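## Getting the Lantern Moth in Druluvham

The Lantern Moth is a back-slot cosmetic that does nothing for your stats and costs you an evening. Naturally, everyone wants one.

You need to be level 67 before the quest will show up. If you're below that, go run deliveries in Asinville until you're not.

1. Take the night ferry from Asinville to Rantala Marsh. It only runs after in-game dusk, and the ticket costs 330 shells each way. Yes, each way.
2. Talk to the lamp seller on the pier and pick the second dialogue option. The first one sells you a lamp. You will own several lamps before this sinks in.
3. Collect 6 pale cocoons from the reeds north of the pier. They're shared between players, so change servers if the reeds look picked over.

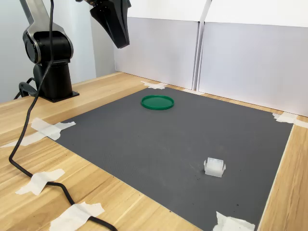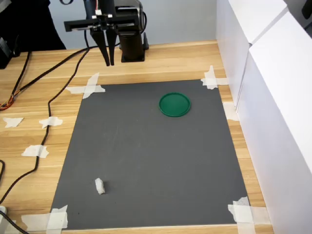
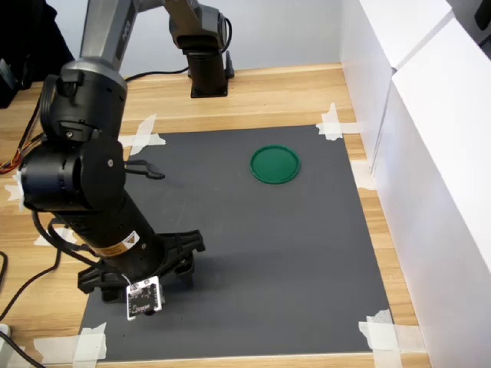

*The robot arm over the wooden tabletop, three views*

4. Bring the cocoons to the hollow tree and wait. Don't open your map while the bar fills - it cancels the hatch and keeps the cocoons, a bug Stasport has described in its patch notes as "under review" for two seasons now.
5. When the moth hatches, equip it before you leave the marsh. An unequipped moth goes into your mailbox, and your mailbox is back in Asinville.

### Trading

Moths can be traded once, then they lock to the new owner. Check the item card for the small padlock before you agree to anything. Anyone offering a "pre-padlock" moth is offering you a regular moth and a story.

### If the quest won't start

Drop your party, log out on the pier and come back in. If the lamp seller still has nothing to say, make sure you haven't got a lamp equipped.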